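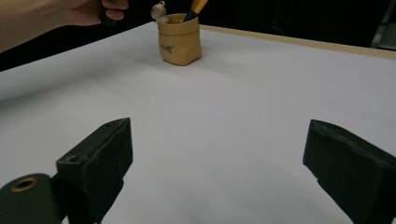

Paper-bag pen holders are desk cups made to look like a little lunch sack, and I've been keeping this entry on them going since one October when I got hooked. The basic idea is simple: take the most throwaway container there is and make a version that stays put on your desk for years. Most of the ones I know share two features. The outside is creased into angular planes, so on a pale tabletop one side reads light brown and the shaded facets go closer to caramel, and the top rim is rolled outward the way you'd fold down a real bag. A small dark word or logo in cursive on the front is common too (I love that touch!).

Materials vary a lot. Ceramic is the heavy option, resin is lighter, and there's a washable paper kind that slumps a bit with age. Biser sold a ceramic one in tan and white, and its first run was 900 pieces. Kutico followed with a taller resin model that holds 28 pencils, or 19 if you like the fat ones – I tested mine on the kitchen counter.

Collectors argue over the rim. Nabil Fakhoury, who wrote the old Niltberg catalog notes, called anything with a straight edge a "cup" and left it out, but I think that's too strict and I list both.

For cleaning, a soft dry paintbrush gets dust out of the folds. Skip the dishwasher with resin – the color can go chalky. Scissors go in handles up, and a folded tissue in the bottom catches pencil crumbs.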